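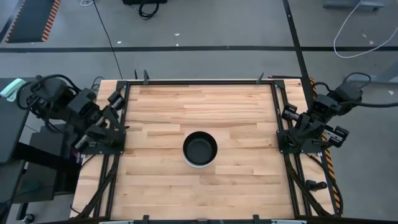
Teshome Butcher-Block Tabletop

Rectangular wood top for worktables, kitchen tables and benches
Sold by Sastulholm Tables and Tops
Page last updated 2019-06-06

Overview

The Teshome is a plain rectangular top built up from wooden strips. The strips run lengthwise and are staggered, so the end joints do not line up from one row to the next. The color is a light honey tone. Individual strips vary in shade from tan to pale orange, and the grain shows. We do not stain the wood to even it out, and we do not sort strips by color before they are glued up.

The top is sold on its own or with the Prikis steel base. It can also go on a base you already have, as long as the base supports both long edges and has at least one crosspiece near the middle.

Sizes

Short: 1,924 mm long, 800 mm deep
Long: 2,138 mm long, 900 mm deep

The short top is the one most people order for a kitchen or a small workshop. The long top needs two people to lift and will not go around a tight stair landing. Measure the landing first, and measure the doorway with the door taken off if you can.

We cut to length on request. We do not cut to depth, and we do not return the offcut unless you ask for it on the order form. Cut ends are sanded and oiled to match the rest of the top. Cut tops cannot be returned.

Finish

Tops leave the shop with two coats of clear oil on every side, including the underside. The finish is not a varnish and there is no hard film on the surface. It darkens a little over the first year. If something sits in one spot all that time, the wood under it will stay lighter until it gets the same light as the rest.

An unfinished version is available in both sizes. Oil it on all sides before use. Oiling only the upper face can make the top cup.

Everyday use

Wipe with a damp cloth and dry it. Mild dish soap is fine. Do not use bleach, scouring powder or steel wool.

Put a trivet or a folded towel under any pot that comes straight off the stove. An oil finish will mark from heat, and a dark ring from a hot pan has to be sanded out. Cast iron that has been left standing in water can also leave a gray or black stain.

You can cut bread on the top, but knife marks will show. Use a board for anything else.

Clamps and bolted fixtures

Screw clamps can be used along any edge. Put a scrap of wood or a thin pad between the jaw and the top. For anything that will stay in place for months, check the clamps now and then, as the wood moves slightly with the seasons and a clamp set tight in summer may be slack by December.

Pilot holes are needed for all screws. Do not drive a screw within 30 mm of an end. For fixtures that get taken off and put back often, use threaded inserts from below.

Attaching to a base

1. Lay the top face down on a blanket.
2. Center the base on it and mark the slots.
3. Drill pilot holes. Wrap tape around the bit as a depth stop.
4. Fasten with the washers and screws supplied. Leave the screws in the long slots just snug, so the wood can move across its width.
5. Turn the table over with a helper. Do not drag it on its legs.

The Prikis base comes with slotted brackets already fitted. Other bases may need slotted brackets, sold separately in packs of eight.

Repairs

Light scratches: sand with the grain using 180 grit, wipe off the dust, apply oil, leave for 15 minutes, wipe dry.
Dents: lay a damp cloth over the dent and press with a warm iron for a few seconds at a time. Let it dry fully before sanding.
Open joint: stop using the top and contact us with a photo of the joint and your order number.

Lay oily rags flat outdoors to dry before throwing them away. They can catch fire if left in a pile.

Delivery

Tops ship flat on a pallet from our Ilthorpe warehouse. Delivery is to the curb. Keep the wrap on until the top has been indoors for two days, stored flat.

Questions about cut lengths and bases go to Kiros Gudeta at the Ilthorpe order desk.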